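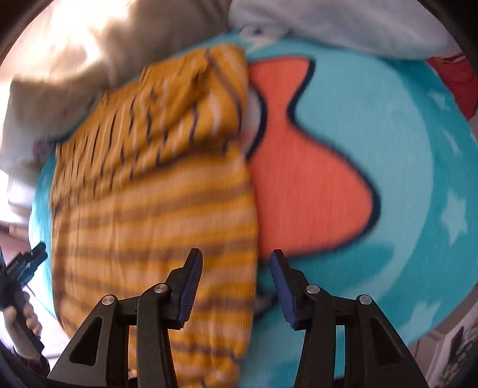
Striped mustard knit, partly folded, on a turquoise plush blanket.

Folding of striped knitwear

Folding of striped knitwear is a household task, part of laundry care. Covers sweaters, cardigans, baby knits and similar. Knits are usually stored folded — hangers can stretch the shoulders.

Method
Garment goes face down on a flat surface, often a bed or blanket. Sleeves in first, then the sides, then the hem up toward the neck. Long narrow folds suit drawers, wider ones suit shelves. Bunched edges are smoothed by hand before teh last fold. Thick knits get fewer folds.

Stripes
Stripes work as a guide. If the lines on the top layer run level the fold is mostly straight; if they climb or dip, the cloth has twisted. Layers underneath often don't match up, which is normal and does no harm. Some households go by the hem instead. 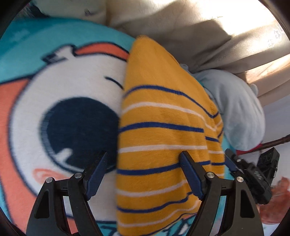 Folded knit with navy and pale stripes. Blanket has a large cartoon face.

Surfaces
Plush blankets grip the knit, so it slides less than on a bare table. Drawback is lint, mostly on dark stripes. A cotton sheet on top helps. Printed blankets are common in childrens rooms and get used for folding simply as they are already on the bed.

Regional practice
In Dondinska knits are rolled after the second fold and stood on end in the drawer. In Bastimham flat stacks are preferred, 10 to a shelf, heaviest at the bottom. The Magaña fold, named for the town, tucks the hem into the neck to make a closed packet. Mostly used for travel.

Storage
Clean and fully dry before storing. Summer storage usually starts in May and ends in September. The Grukell storage box, a lidded fabric box sold in one size, holds folded knits up to 61 cm long. Refolding once or twice a season keeps creases from setting.

See also: Laundry, Knitted fabric, Drawer liner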